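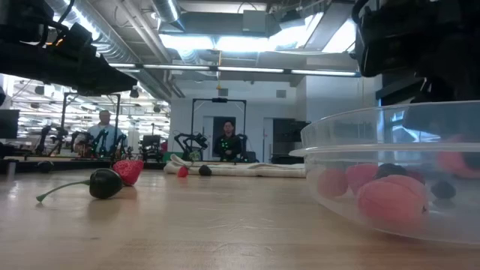

16 Dec 2019 – 3 min read

I was promised a gripper that would change my mind. The Zorkico rep used those words, in March, and I wrote them on a sticky note so I could be annoyed about it later.

So, two grippers, both black, both heavier than I'd like, and a table of toy fruit. On one side the Zorkico, on the other the Nodico we've had for ages. The job is dull on purpose: fruit goes in the clear bowl, fruit comes out of the clear bowl. The strawberries come in two sizes, which matters more than you'd think, and the dark cherry sort of thing with the long stem is my favourite because it is glossy and rude.

The brochure has a lot to say about grip force. Fine. Grip force has never been my problem with plastic fruit. My problem is the fingers being so chunky that they knock the neighbour out of the way while going for the one you asked for, and on that score I can't see much between the two. Over 104 tries each, the Zorkico dropped 13 fewer. I'd be more impressed if I hadn't spent a whole afternoon tuning it and left the Nodico on whatever settings it had.

Melquiades Montes thinks I'm being unfair. His view is that the small strawberry is the only honest test, and that the big peach flatters everybody. He's right about the peach. You could pick it up with salad tongs.

The bowl is the other headache. Clear plastic under strip lighting is a miserable thing to point a camera at, with glare all along the rim and the colours going murky through the sides. The controller people at Maldonado say their new software handles it. I have asked for a demo with our bowl, under our lights, and so far I have a PDF.

I'm also not convinced by the price. The Zorkico fingertips wear out and a set is $300 – that's before freight – and the Nodico ones I can trim out of a rubber sheet with a craft knife.

Next up is the Nenine soft gripper, if it ever clears customs. I've got a fresh sticky note ready.

We use cookies to improve your experience on this site. Accept | Manage preferences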